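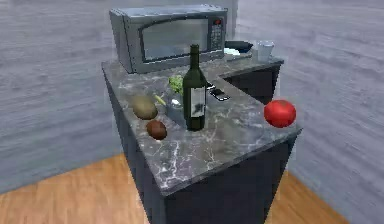
Monday, December 23, 2019

Search the notebook… Go

Last dye day before the break, and I finally got the eucalyptus pot going! I put just over 300 grams of dried leaf in the big stainless pot (the Soler one with the wonky lid) and topped it up with tank water, no mordant. The wool is the Henis two-ply, scoured on the weekend and still a bit greasy if you ask me, but I was impatient.

Brought it up slowly and held it just under a simmer. Smelled like a cough lolly the whole arvo. First skein came out after 30 minutes a pale apricot, pretty but not what I wanted, so back in it went with the others.

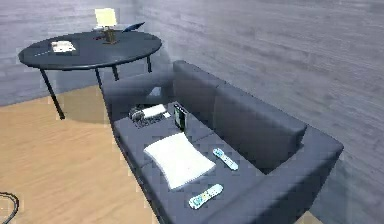
Charcoal grey sofa, light timber floor.

By knock-off the colour had gone a proper burnt orange, with one streaky skein where I'd tied the figure-eights too tight. Looser ties next time, and four of them! I know I write this every year. The streaky one can go in the overdye box for the indigo vat in January.

The Dralent pH strips are hopeless, by the way. I got 2 different readings from the same jar and gave up on them. If anyone's ordering, please get the other sort.
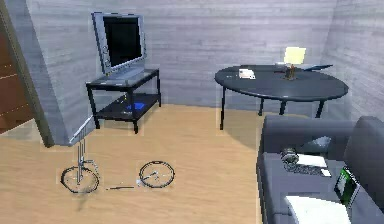
Source: Tirnon Dye Shed notebook

Pot's been left to cool with the wool in it overnight. Whoever's in first, lift the skeins out gently, no wringing, and rinse till it runs clear. Don't chuck the leaf, I reckon there's another bath in it for the silk scraps. Cotton samples haven't been touched, they need a soy soak first and I've run out of beans.

Also the rinse tub has a slow leak at the tap end. Bucket's under it.

Filed under: Dye log, Eucalyptus, Wool
2 comments | 0 shares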